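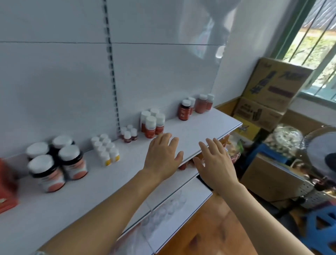
Vornton, 12/2/20

Shop floor notebook, supplements and medicines bay. Entry by F. Esposito.

The Costus ordering system has now taken over the reorder decisions for this bay. Staff no longer write the evening list. The task that remains with them is facing up: bringing jars and bottles forward to the front of the white metal shelf, by hand, so that the stock can be checked against the figures Costus holds.

Observations. The large jars with the wide white caps are straightforward. The small white bottles stand in a tight cluster and are easily miscounted. Costus takes its quantities from the till alone, so an item put back in the wrong group is not noticed until the next hand check. Two such errors were found during the trial and both have been corrected.

Effect on staff. The morning shift reports that the work is quicker but less varied. Two colleagues who used to choose the order quantities asked whether their judgement is still wanted. It is. Any order proposed by Costus may be refused at the counter, with a reason entered, and seven were refused in the period under review. Five of these were upheld by Brovmont.

To do: ask Brovmont whether the tiny bottles may be given their own line in the system. Cartons by the wall to be entered before the next check.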